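Home Movie Night Tips: Getting a Better Picture, Better Sound and Fewer Interruptions

Most complaints about watching films at home come down to the room and the settings, and very few of them need new equipment. These tips cover a living room with an ordinary TV or a small projector. Start with the ones that cost nothing.

Turn off motion smoothing

Many TVs leave the factory with a setting that adds extra frames between the real ones. It suits sports. It makes a feature film look like a daytime soap. Look in the picture menu for a word like "motion," "smooth" or "clear" and switch it off. Some sets store this separately for each input, so check the disc player as well as the streaming apps.

Use the movie preset

Pick "Movie," "Cinema" or "Filmmaker" mode and give your eyes 19 minutes with it before you judge. It will look yellow and dim at first if you are used to the store setting. Leave sharpness low. High sharpness draws pale outlines around faces and brings up noise in older films.

Deal with the lights

Put one low lamp behind the TV or off to the side and turn off everything else. A lamp opposite the screen will show up in every night scene. Glossy furniture and picture glass can bounce light too, so sit down in your usual place with a dark scene paused and look for reflections before anyone arrives.
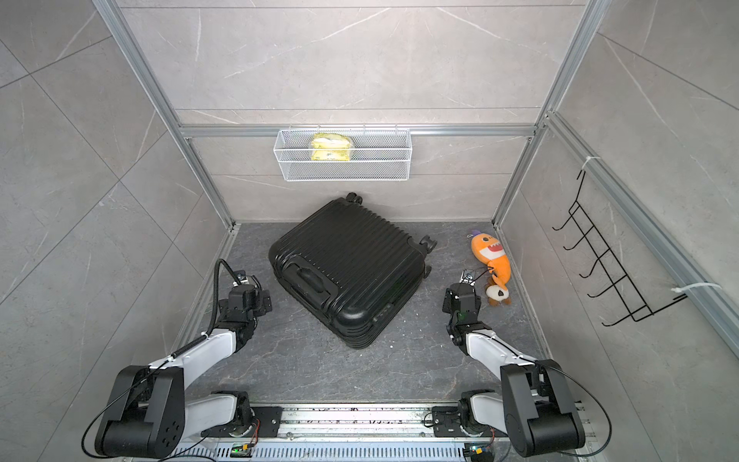 Check the seating distance

For a 65-inch TV, eight or nine feet is comfortable for most people. Closer is fine with a good 4K source. If the sofa has to stay against the back wall, a bigger subtitle size helps more than a brighter picture.

The middle of the screen should be near eye level when you are seated. Sets mounted over a fireplace are usually too high for a two-hour film. A tilting bracket fixes the viewing angle but does nothing for your neck.

Make dialogue easier to hear

If you keep raising the volume for conversations and lowering it for explosions, try these in order:

Set the TV's sound output to stereo if you only have the built-in speakers. A surround track squeezed into two small speakers often buries the voices.

Turn on night mode or dynamic range compression. It narrows the gap between loud and quiet.

Move a soundbar to the front edge of the shelf. Set back even a few inches, it fires part of its sound into the wood.

Hang a curtain or lay a rug. Bare walls and floors blur speech.

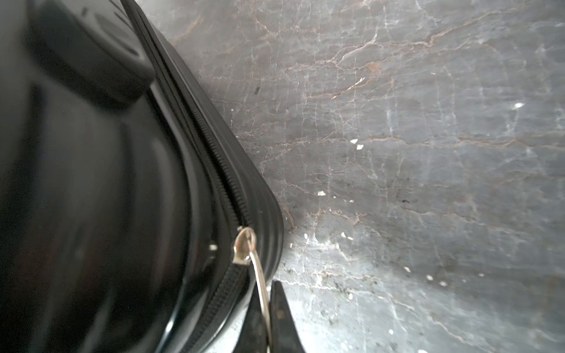
Drosach Bermúdez
Home Viewing Editor

Line up a projector properly

Square the projector to the wall before you touch the keystone control. Keystone correction throws away part of the picture and softens the rest, so use as little of it as you can. Get the height right with the feet or a shelf, then center the lens, then focus on a line of text in the menu.

Painted walls work well enough if they are flat and matte. Light gray holds its blacks better than white in a room you can't fully darken, though the whole image will be a little dimmer.

Let the projector cool before you unplug it — the fan needs a few minutes after the lamp goes off. Clean the dust filter every 301 hours of use, or sooner if you have pets. The hour count is usually on the information page of the menu.

Sort out streaming before the film starts

Start the film early, let it play for a minute, then pause it. This gets updates, sign-ins and parental PINs out of the way. If the picture stays soft, connect the TV to the router with a cable for the evening, or ask the household to hold off on large downloads.

Check which version you are renting. Some services list a cropped print next to the original widescreen one under the same title.
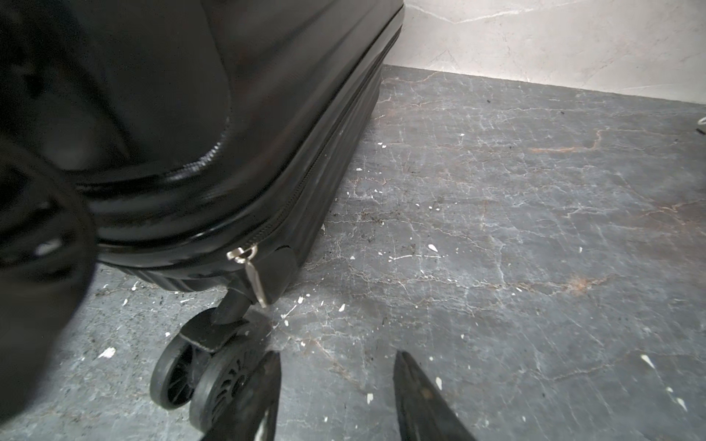 Extended cuts are a common mix-up too, and they can add half an hour to a school night. Read the running time on the listing and compare it with the one on the disc case or the distributor's page.

Look after discs

Hold discs by the edge and wipe them from the center straight out, never in circles. Store cases upright. Stacked flat, the ones at the bottom can crack at the hub. Once a collection gets near 1,000 titles, keep a plain list on your phone, sorted by title, so you don't buy the same film twice.

Popcorn

Use a heavy pot with a lid, three tablespoons of oil and half a cup of kernels. Salt it in the pot while it is hot. Paper bags are quieter than plastic ones, and a wide bowl on the coffee table is quieter than either.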